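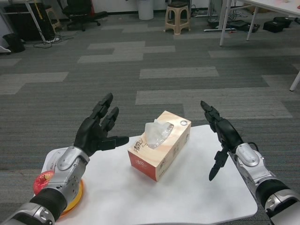 The little baler that won over Skestdale

How a brother and sister took a small round baler up the steepest fields in the dale, and why their neighbours keep asking to borrow it

The lane up to Skurkholm is so narrow that the hedges brush both mirrors, and the last gateway was built for a horse and cart. Doğukan Kaplan takes it without slowing down, with a baler bouncing along behind his tractor and a hand's width to spare on either side. "Try that with a full-sized one!" he shouts over his shoulder.

He and his sister Tülin farm 240 acres at the top of Skestdale, nearly all of it grass and hardly any of it flat. They keep sheep and a few suckler cows, and for years they waited on a contractor to make their hay. He did a lovely job when he could get there, but he had the whole valley floor to clear first, and by the time he reached the top the weather had often broken. One wet summer they lost the lot from the two best meadows, and Tülin started looking at machines that night.

What she found was the Roltivano 351, a mini round baler that weighs less than many family cars and runs happily behind a small tractor. It turns out bales you can roll by hand, or carry between two people if the ground is too rough for wheels. Theirs came second-hand from Canpolat, the dealer at the foot of the dale, with 3057 bales on the counter and a new set of belts already fitted.

I went up to see it working, and I'll admit I had expected a toy. It's a proper machine! The pickup is narrow but it hugs the ground beautifully, following every dip and hummock, and it left so little behind that the rooks looked disappointed. When the chamber is full a buzzer sounds in the cab, Doğukan stops, the net goes on, the tailgate lifts and out drops a tight, square-shouldered bale that you want to pat like a dog.

Stopping in the right place takes practice. On a slope you turn across the hill before you open the tailgate, and Doğukan learned this on his first afternoon, when a bale set off through the bottom fence and finished up in the beck. Tülin fished it out with a rope. The sheep ate it anyway, she says, once it had been pulled apart and dried on the wall.

The rows matter too. A big baler will swallow almost anything you put in front of it, but this one likes a light, even row, so Tülin rakes with an old two-rotor machine set narrow and goes round a second time on the headlands. She greases the pickup bearings each morning and blows the chaff off the chain guards every night. The chains themselves get oil while they're still warm, and she's quite strict about that.

Output is modest. On a good day they make enough to fill the trailer four times, and nobody with a big dairy herd would put up with it. Up here it suits the work perfectly. They can cut one small field, bale it two or three days later and have it under cover before tea, and if rain is coming they simply don't cut the next one. The bales go out to the ewes on a quad trailer in winter, one to a feeder, with no need to take the tractor on to soft ground.

Word has got about. Three neighbours had meadows baled by the Kaplans last year, and there's a list pinned up in the porch for this one. Doğukan would love a second machine, one with a wrapper on the back so they can make haylage when the forecast is doubtful. Tülin wants to see the counter go past the next 3000 first. They were still arguing about it, very cheerfully, when I left them hitching up for the top meadow.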